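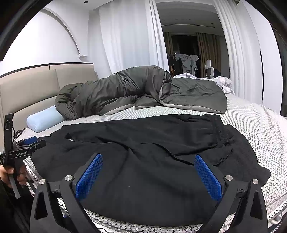 Before You Arrive: Your Questions

What time can I check in at Zatby House?
Any time after 2 in the afternoon, and if your train gets in early you're very welcome to leave your bags in the hall and wander down to the lake for a while. Georges Karaki is usually at the desk and loves to talk about the trails!

Do I need to dress up for dinner?
Goodness, no. Most of our guests come down in whatever they put on after their walk, and soft, stretchy pants are fine by us.

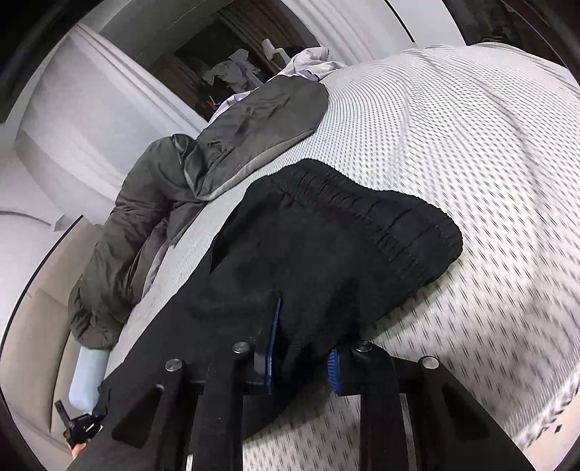 We do ask for shoes in the dining room, though slippers count.

Can I bring my dog?
Yes, in the garden rooms, for $15 a night. Please tell us when you book so we can put you on the ground floor (room 101 has its own little gate).

Are you open all year?
We close at the end of October and open again in spring, once the road is clear.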